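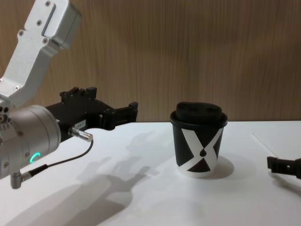

Fokodis Sets Out Equipment Plan for Two-Arm Handling Stations

TRORIDVILLE, 21/02/2021 – Fokodis has approved the purchase of four two-arm handling stations for its packaging test site in Troridville. The order follows a budget review completed in January and replaces an earlier plan to lease single-arm units.

Each station consists of a table, two arms and two parallel grippers. Paper cups and other light containers make up most of the planned workload. Grippers, cables and connectors are budgeted as separate line items so that a worn part can be replaced without reopening the contract for the arm.

"The arm price was the easy part of the estimate," said Bernadette Keogh, head of equipment planning at Fokodis. "Finger wear, spare cables and operator hours took up most of the review. Those costs were spread over three departments before this year."

The plan allows 1,209 operating hours per station in the first year and sets aside 278 hours across the site for setup and operator training. Every gripper will carry a printed label matched to an entry in the maintenance register. Spare fingers will be stocked on site, and cables will be ordered through the integrator, Grostlow.

Grostlow will deliver the stations in two lots. The second lot is released only after the first has passed a 181-hour acceptance run under normal room lighting.

"We asked for the acceptance terms in writing before we discussed quantity," said Svetozár Tichý, purchasing manager at Fokodis. "Payment on the second lot is tied to them."

Floor space and power for all four stations are covered by the existing site budget. Vision software is excluded and will be tendered separately.

Press contact: Eun-ji So, Fokodis, Troridville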